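I keep this repo because our reading group kept losing its discussion prompts, and I got tired of digging through old email threads for them. So now they live in one place, and you're welcome to take them!

# Larkley Conversation Prompts

Plain-text prompts for small groups who want to talk about race, policing and who gets listened to in their own town. I started writing them in March for a group that meets at the Larkley branch library, then the Wamska tenants' association asked for a copy, and it sort of grew from there.

There are 175 prompts at the moment. Most are one or two sentences. A few are longer because they quote a local ordinance or a school board policy (always with the section number, so you can go read the whole thing yourself).

## What's in the folder

- `prompts.csv` has everything, one prompt per row
- `starters/` has 4 ready-made evenings, if you don't feel like picking your own
- `seler/` is the set I wrote for the Seler bus route hearings. It's pretty specific to us, but I left it in
- `NOTES.md` is me thinking out loud, skip it if you like

The columns in the CSV are `id`, `text`, `topic`, `heat` and `source`. Heat goes from 1 to 4 and it's purely my gut feeling about how tense a room gets. I've been wrong plenty of times. One prompt about school dress codes was marked 1 and we ended up talking about it until the library closed.

## How I use it

Pick two prompts, print them big, and put them on the table before people sit down. I read the first one aloud and then I stop talking, which I'm terrible at. We go in a circle once, and anybody can pass. After that it's open.

If your group likes reading together, pair a prompt with a chapter or an essay. We've done that with memoirs, old newspaper columns and a couple of books in translation, and people seem to come in less guarded when they have a page to point at.

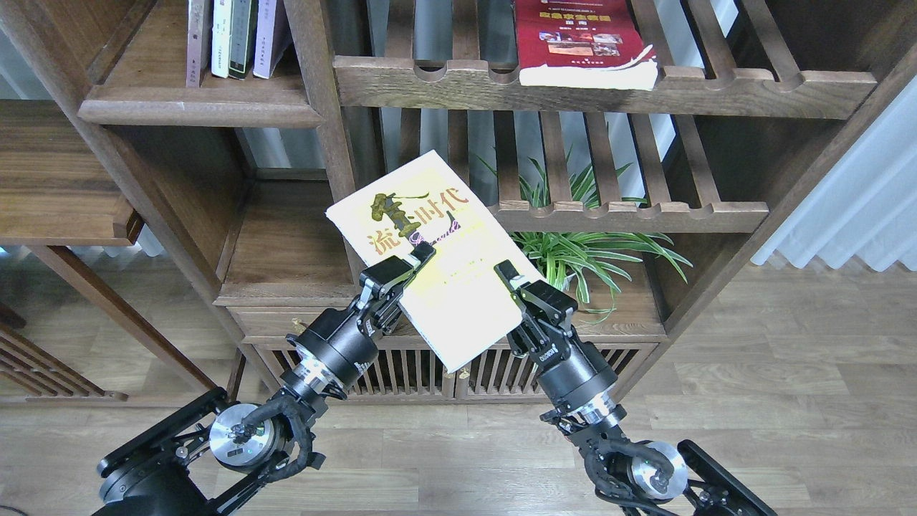
## Known gaps

Almost everything is written from a mid-sized American town's point of view. There's very little on immigration, and the housing prompts lean hard on renters. The Szűcs Street prompts (ids starting with `sz`) assume you know about the rezoning fight there, so you'll want to rewrite those.

Please open the CSV as UTF-8 or that street name turns to mush.

## Adding your own

Open a pull request or just file an issue with the text. Keep it under 100 words, try it out on a real group first, and fill in `source` if you borrowed it. I merge things on weeknights, usually after 9.

## License

CC BY 4.0. Print it, change it, translate it.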